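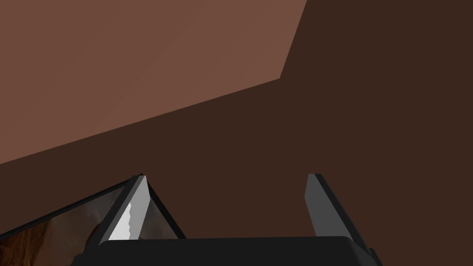

Conservation des tubercules de dahlia sous combles : température, lumière et date d'arrachage

Rubrique : Bulbes, tubercules et rhizomes

Posté par Kasprzak

Bonjour,

Je cultive 23 pieds de dahlias en pleine terre, sol limono-argileux, exposition sud-est. Jusqu'à présent, les tubercules passaient l'hiver dans une cave semi-enterrée. Depuis des travaux de drainage chez le voisin, l'hygrométrie y est montée et j'ai perdu 8 souches l'hiver dernier par pourriture du collet (tissu mou, brun, odeur de fermentation). Les autres présentaient des moisissures superficielles sans conséquence.

J'envisage de les transférer dans une pièce sous toiture, non chauffée mais isolée. Mes points d'incertitude :

– la température minimale admissible, sachant que la pièce donne au nord ;
– l'effet de la lumière sur des tubercules en dormance ;
– le substrat : sable, tourbe, copeaux ou rien ;
– la date d'arrachage. Faut-il attendre que le gel ait noirci le feuillage ?

Dernière précision : certaines souches sont anciennes et très volumineuses. Faut-il les diviser à l'automne ou au printemps ?

Merci d'avance.

Réponse de Deroline

Je laisse tout en terre avec un paillage de feuilles mortes et ça repart tous les ans, sauf une fois. Sol sableux par contre. Pour la cave je ne sais pas, essayez peut-être d'ouvrir le soupirail.

Réponse de Demetrius Castellanos

Je reprends dans l'ordre.

Température. La plage utile va de 4 à 10 °C. En dessous de 2 °C, les dégâts deviennent probables, les tissus étant très riches en eau. Au-dessus de 12 °C, le risque est double : dessèchement et débourrement prématuré. Une pièce sous toiture est défavorable sur un point précis, l'amplitude journalière. Posez un thermomètre à mini et maxi au niveau des caisses, pas à hauteur d'homme, et relevez-le pendant deux semaines avant d'y entreposer quoi que ce soit. Si le maximum dépasse régulièrement 15 °C par temps ensoleillé, cherchez un autre local.

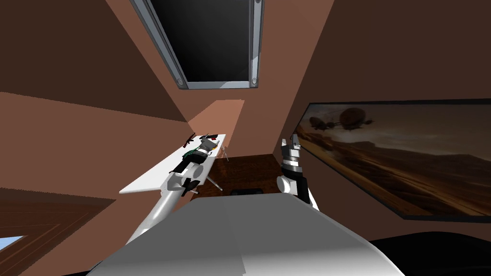

Lumière. Un tubercule dormant n'en a aucun besoin, et l'échauffement direct lui est nuisible. Dans une pièce à plafond en pente, la position des caisses se décide donc d'après les ouvertures : avec une fenêtre de toit rectangulaire placée en hauteur, prise dans le plafond comme ici, je mettrais les caisses contre le mur le moins exposé et je les couvrirais de papier journal ou de toile de jute. Pas de bâche plastique, la condensation se dépose sur le collet. Évitez aussi l'aplomb du vitrage, zone la plus froide la nuit par temps clair.

Substrat. Les copeaux de bois blanc non traités donnent chez moi les résultats les plus réguliers. La tourbe sèche convient, mais elle se réhumidifie mal si les tubercules commencent à se rider. Le sable est lourd, ce qui compte à l'étage. Sans substrat, les petites souches se dessèchent avant la fin de l'hiver. Hygrométrie visée : 70 à 80 %.

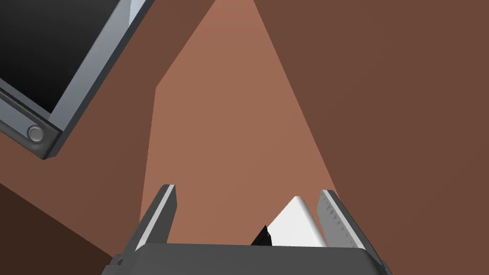
Arrachage. Le noircissement du feuillage par une première gelée est un bon repère, pas une obligation. En sol limono-argileux, un excès d'eau prolongé en automne fait plus de dégâts qu'un arrachage un peu précoce. Coupez les tiges à 10 ou 15 cm, soulevez à la fourche-bêche en partant d'une trentaine de centimètres du pied, puis laissez ressuyer les souches tête en bas pendant quelques jours, hors gel. Les tiges sont creuses et retiennent l'eau juste au-dessus du collet, là où votre pourriture a démarré.

Division. Au printemps de préférence. Les yeux sont alors visibles et les plaies restent moins longtemps exposées. Chaque éclat doit conserver une portion de collet portant au moins un œil, sans quoi il ne produira rien. Sur une très grosse souche, on peut toutefois diviser à l'automne, lame désinfectée entre deux pieds, coupes poudrées au soufre ou au charbon de bois pilé.

Contrôle mensuel à partir de décembre. Tout tubercule mou est retranché jusqu'au tissu sain.

Réponse de Zonard

D'accord avec ce qui précède, sauf pour le lavage, dont il n'est pas question. Je lave au jet et je sèche complètement avant stockage : 19 souches rentrées, 2 perdues. En sol argileux, la terre qui reste entre les tubercules garde l'humidité. Et étiquetez avant de couper les tiges, au fil de fer, sur le collet. L'encre des étiquettes en papier ne tient pas.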